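Section 4. Setting up the speakers' list and the division timer

This part of the guide covers the Jundamley chamber unit once it has been fixed to the clerk's desk and plugged in. It is written for clerks of town and parish councils, and for student debating unions that run their meetings on similar lines. If the unit has not yet been fixed down, go back to Section 3.

You will need the clerk's key, the standing orders of your council or union, and a list of members with their seat numbers.

4.1 Entering the members

1. Turn the clerk's key to SET. The display shows the word MEMBERS.

2. Type the seat number and press ENTER. Type the member's name as it should appear on the wall display, surname last, and press ENTER again.

3. Choose a group. Independent members can be left as NONE, or put together under a group name of your own.

4. Repeat for each seat. A seat with no member should be left blank. Do not type VACANT, as the unit will treat it as a surname and offer it in the speakers' list.

5. Press STORE. The unit takes a few moments to write the list and then beeps once.

Note: If two members share a surname, enter both first names in full. The wall display shortens first names to an initial when there is more than one person waiting to speak.

Caution: Storing a new list wipes the old one. Print the old list first if you need it for the minutes.

4.2 Setting the speaking times

Speaking times are kept in a table with one line for each type of speech. The unit comes with two lines filled in: 4 minutes for the mover of a motion and 2 minutes for everyone else. Most councils will want to change these.

1. With the key still at SET, press TIMES.

2. Move to the line you want with the arrow keys and type the new time in whole minutes. Half minutes are not accepted.

3. Set the warning. The amber lamp comes on at this point before the end of the speech. One minute is usual.

4. Decide whether points of order stop the clock. Choose STOP or RUN. Check your standing orders before choosing, and tell the chair which one you have picked.

5. Press STORE. 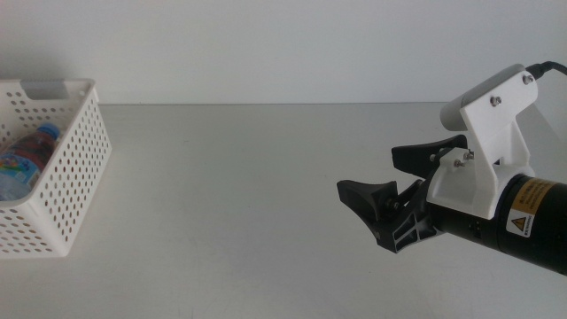
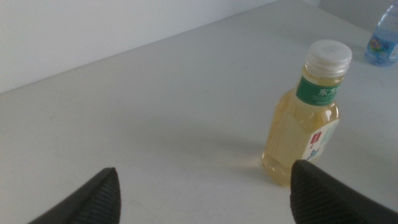
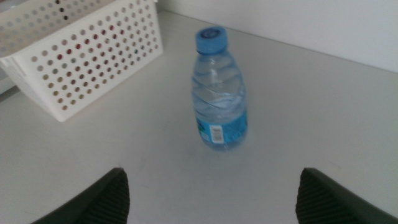
Tabletop workspace with robot gripper

4.3 Running the speakers' list

Turn the key to RUN. Members ask to speak by pressing the button at their seat, and their names join the list in the order received. The chair sees the same list as the clerk but cannot change it.

1. To call the next speaker, press CALL. The microphone at that seat goes live and the clock starts when the member begins to speak.

2. To call someone out of turn, highlight the name and press CALL. The others keep their places.

3. To let a member give way, press YIELD. The first member's clock is held and the second microphone opens. Press YIELD again to go back.

4. To close the list, press CLOSE LIST. Names already on it stay there – only new requests are refused.

Note: A member who presses the button twice is taken off the list. This is the most common cause of complaints that someone was not called. Remind members at the start of the meeting to press once and wait for the green lamp.

4.4 Recorded votes

1. Press DIVISION. The bell sounds for 4 minutes, or for whatever time you have set under BELL.

2. When the bell stops, the seat buttons open for voting. Members press FOR, AGAINST or ABSTAIN, and may change their vote until you press END.

3. Press END, then PRINT. Hand the slip to the chair before the result goes up on the wall.

4. Press SHOW once the chair has read out the result.

The chair's casting vote is not entered at the seat. Press CAST, choose the side, and print a second slip.

Caution: Do not turn the key from RUN to SET during a division. The votes already given will be lost and the division will have to be called again.

4.5 Faults

Display shows 2508: the unit cannot find the wall display. Check the cable at both ends, then switch the wall display off and on. The speakers' list still works at the clerk's desk in the meantime.

Amber lamp stays on: the warning has been set longer than the speech itself. Correct it under TIMES.

Seat button does nothing: check that the seat has a member stored against it.

Section revised 19/05/2018 by Walter Paucar. Wording of 4.4 checked by Achilleas Makris.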